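Jan 8, 2024

# Re-seating the wrist cable on the sorting cell

The cell had been throwing a joint six communication fault since August. It would run clean for a few hundred cycles, stop with the arm over the table, clear on a reset and then carry on as if nothing had happened. Last week it stopped at cycle 1,758 and wouldn't clear, so the job I had been putting off got done.

The arm is a Kudon, second-hand, with a Huda controller that came from a different machine. They talk to each other through an adapter board from Wongsuwan. I mention the board only so that anyone with the same pairing knows it wasn't to blame. I swapped it first, lost a morning, and put the old one back.

## Finding the fault

With the controller off and locked out, I unplugged both ends of the wrist cable and put a meter across each pair while flexing the loom by hand. Five pairs read steady. The sixth went open whenever the loom was bent towards the base, and came back when it was let go. The break was inside the jacket, 40 mm from the connector, just where the factory clip holds the cable flat against the casting and makes it bend in one short length.

I cut the end back past the break and fitted a new connector. There was enough slack in the loom to lose the length. If there hadn't been, Filum sell a made-up replacement, though the lead time when I asked was long enough that I would have spliced it.

## Routing

The factory clip went in the drawer. The cable now leaves the connector in a loose loop, and the first tie is on the forearm, well back from the wrist. Check the loop at both ends of joint six travel before pulling the tie tight. I did this by jogging at the lowest speed with one hand on the stop. The loop should never go straight and never touch the casting.

Torque on the connector screws is whatever the sheet for your connector says. Mine are small and went in with a dab of the weak threadlock. The strong sort will have you drilling them out later.

## Getting it back into work

Taking the connector off loses the joint six zero on this controller. Line up the witness marks, set zero from the service menu, then power cycle before trusting it. The menu accepts a new zero without a power cycle and quietly goes back to the old one at the next start.

After that the table positions need touching up. I taught the bins again from scratch, as the old points were out by a couple of millimetres and the approach to the slotted basket is tight.

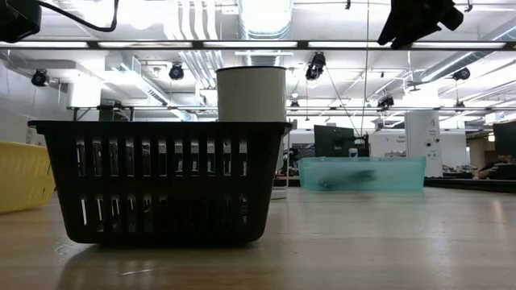
I ran 300 cycles at reduced speed and then 182 at full speed before stopping for the day. No faults in either run. The second run was cut short because I wanted to look at the tie while the arm was still warm, and it had crept a little way down the forearm. A turn of cloth tape under it has held so far.

Still to do: log the error counter at the start of each shift, and order a spare connector.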